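Our sidewalk rules, second draft

Muthu Venkataraman asked me to write down the rules we use for the delivery robots at Plikumlow, so these are the ones that have held up since May.

A robot gives way to anyone on foot. It keeps 2 feet from a hydrant and never parks beside one. If the road is coned off, it stays on the sidewalk and drops to walking speed. It does not cross at a barricade, even when the map says it can.

Every route change gets 7 clean runs in the simulator before we try it on the street. I used to accept 6.
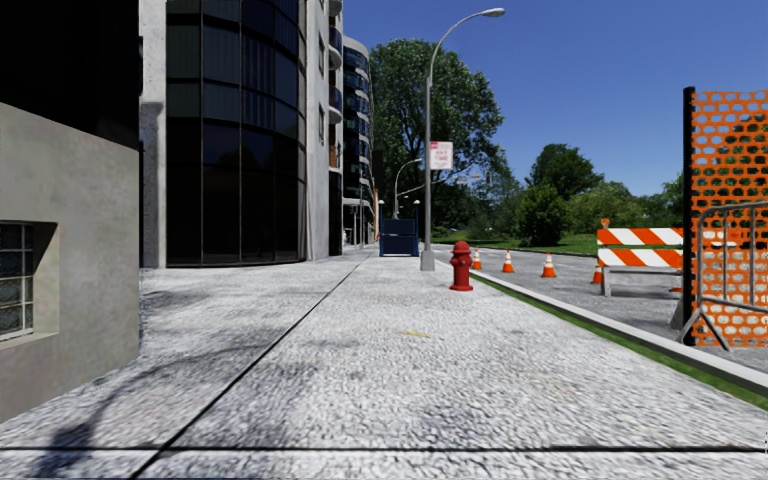

Simulator view: hydrant by the curb, cones and barricade in the road.

The rule for driveways still needs work.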